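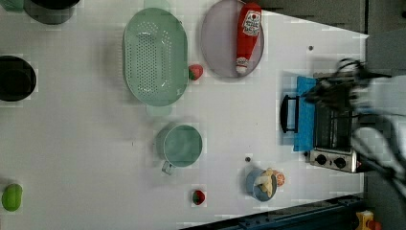 Abro hilo sobre el proyecto de este semestre, porque varias personas me preguntaron y por mensaje privado siempre lo explico mal. Soy estudiante de máster, mi lengua es el galés y el español lo aprendí de mayor, así que pido paciencia con las preposiciones.

El curso se llama Manipulación Robótica Aplicada y lo da la profesora Graciela Villalba. No hay examen. Hay un proyecto en equipo y una demostración final en diciembre, delante de los otros equipos y de quien quiera venir.

Mi equipo se llama Flotenora. El nombre lo puso Ulises Gallardo y todavía no nos ha dicho de dónde sale. Somos Ulises, Domingo Jara y yo, Bleddyn Foulkes. Los otros equipos son Tresby y Palberg.

La tarea: el robot recibe una orden escrita, por ejemplo «pon la fresa en el colador», y tiene que cumplirla en una mesa de cocina que no ha visto ordenada de esa manera. Los alimentos son de juguete. El hornito tostador también entra en las órdenes, y es lo que más trabajo nos da.

Para entrenar la política usamos demostraciones. Una persona mueve el brazo a distancia, se graba todo, y después el modelo aprende a imitar. Nuestra meta son 1,000 demostraciones antes de la entrega. Yo pensaba que esto era la parte fácil del proyecto. Me equivoqué bastante.

El primer problema es la persona. Domingo mueve el brazo muy rápido y con mucha seguridad. Yo lo muevo como si llevara una taza de té llena. El modelo, pobre, aprendía de los dos, y en los primeros ensayos dudaba encima de cada objeto y luego se lanzaba de golpe.

Pascual Herrera, el asistente del curso, nos recomendó acordar un estilo. Entonces escribimos una hoja con reglas: por dónde se acerca la pinza, a qué altura espera, cuándo se cierra. La pegamos junto al puesto de control. Domingo la respeta casi siempre.

El segundo problema son las fresas. Son pequeñas, y si una queda pegada al borde del colador, la pinza choca con el borde antes de llegar. Ulises propuso empujarla primero un poco hacia fuera y agarrarla después. Funciona mejor, pero hay que grabar muchas veces el empujón y es aburridísimo.

Tercer problema: la botella de kétchup. Acostada sobre el plato lila es difícil, porque el plato tiene un borde levantado y la botella es larga. Si se agarra por la tapa, gira. Si se agarra por el medio, sale bien, pero el modelo tiene una preferencia por la tapa que no entiendo. Sospecho que la tapa blanca le llama la atención contra el rojo.

(Alguien me va a decir que un modelo no tiene «atención» en este sentido. Lo sé. Déjenme hablar así, es sábado.)

Y el horno. Le colgamos una toalla azul vivo a lo largo del lado de la puerta, y el brazo tiene que trabajar muy cerca de ella. La tela no se queda nunca igual dos veces. La profesora Villalba dice que por eso es un buen ejercicio. Domingo dice otra cosa que no voy a escribir.

Una cosa que aprendí esta semana: hay que desordenar la mesa con honestidad. Cuando yo preparaba la mesa antes de cada grabación, la dejaba «desordenada» siempre de la misma manera, el colador arriba, la taza medidora en el centro, el cuenco azul claro cerca del horno. El modelo aprendió mi desorden de memoria.

Ahora lo hacemos con un pequeño programa que sortea las posiciones. Ulises lo escribió en una tarde. A veces sortea cosas imposibles, como la olla dentro de la taza, y entonces volvemos a sortear.

También decidimos dejar objetos a medias fuera del campo de la cámara de arriba. Al principio yo los corregía, quería que todo se viera completo. Pascual me preguntó si en una cocina de verdad alguien iba a centrar las cosas para el robot. Dejé de corregirlos.

Me preguntaron por la velocidad. En la cámara de arriba el brazo sale borroso cuando va rápido, y eso importa, porque el modelo ve lo mismo que vemos nosotros. Probamos a quitar del entrenamiento las imágenes borrosas y salió peor. Las volvimos a poner. No tengo una explicación que me convenza y acepto ideas.

Estado de hoy, 26 de octubre de 2024: en la última prueba hicimos 30 intentos con órdenes sorteadas y 13 terminaron bien. Para la demostración esto no alcanza. La semana anterior estábamos mucho peor, o sea que en el equipo hay un poco de alegría prudente.

De los fallos, la mayoría vienen de órdenes con el horno. Hay también 2 que me dan vergüenza: la orden era coger la taza por el mango y en la hoja de configuración yo había escrito «manga». El robot no tiene la culpa de mi español.

El equipo Palberg eligió otro camino y casi no usa demostraciones, planifican el agarre con geometría. Con objetos rígidos nos ganan sin discusión. Con la tela sufren como nosotros. Tresby todavía no muestra nada y eso nos pone nerviosos.

Los ensayos generales son en la sala Ocampo, que tiene una luz diferente, más amarilla. Quien haya pasado un modelo de visión de una sala a otra ya sabe por qué lo menciono. Vamos a grabar una parte de las demostraciones allí, si nos dan la llave.

Para quien pregunta si se puede entrar al curso sin saber de robots: yo venía de lingüística. Sabía programar un poco y nada de cinemática. Las primeras semanas fueron duras y preguntaba cosas muy básicas. Pascual tiene una hora de consulta los jueves, vayan.

Lo próximo en nuestra lista es grabar más órdenes con el horno, con la toalla puesta de maneras más feas, y repetir la misma prueba de 30 para poder comparar. Cuando tenga los resultados los pongo aquí mismo.

Y si alguien sabe cómo se dice bien en español «gripper», escríbame. Yo digo pinza, Domingo dice garra y en el informe Ulises puso las dos.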